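List archive | Threads | Previous | Next | Reply to list | Log in

Subject: Re: Vamo sim bedroom, pickup run before the shop build
August 21, 2023

The bedroom scene loads now, with the chest open by the right wall and the dark red thing out on the floor as the pickup target.

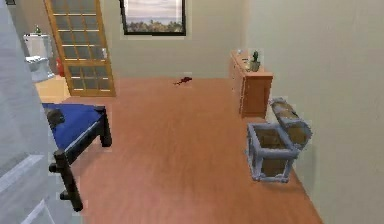 Zakhar Ostapchuk wrote:

> Before anyone cuts more plate for the base, I'd like to see the
> planner get past an open door in sim. In February we built first
> and tested later and the arm couldn't reach over the side of a box.
> Which seed are you using, and does the lid have collision on it?

Seed is 3174. The lid has collision on, and so does the base. I left the lid joint locked for now. I ran it 17 times last night with the start pose in the doorway. The planner found a route to the chest in all but 2 of them. Both of those clipped the door, so I have raised the padding on the base footprint and will run the set again.

Reach is still a problem. With the short forearm link the gripper stops above the rim and has to drop the item in. Stijn has the longer link drawn up and can print it on the shop machine once Nadège is done with her wheel hubs. Please don't take the gray spool, it is for this.

Config is in the Vamo folder under rooms. You need 3 files, and the old door file will not work with the new ones.

Evelien Dierckx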